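Email Newsletter Questions We Hear Most

How often should a small shop send a newsletter?
We get this one nearly every week at Hinico, and our usual answer is 2 a month to begin with. It's enough to stay in people's minds without wearing out your welcome, and you can always add more once you've found your rhythm (and your readers have gotten used to seeing your name!).

Does the subject line really matter that much?
Oh, it does. Keep it short, say what's inside, and go easy on the capital letters. Our friends at Dönmez trimmed theirs to 54 characters last January and have stuck with it ever since.

Should I buy a list to get started?
Please don't, tempting as it is. The Kirnuvthorpe bakery we work with began with 64 sign-ups from a clipboard by the register, and every one of those people wanted to hear from them.

What time of day is best?
Try Thursday morning, then try something else and compare. Every crowd is a little different.

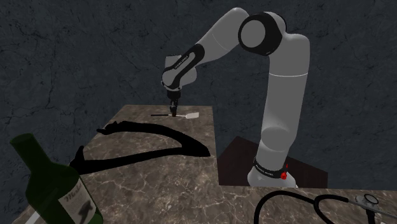

A reader from Arkeck wrote in to say that evenings work far better for her list, and that she'd send even later if she could stay awake.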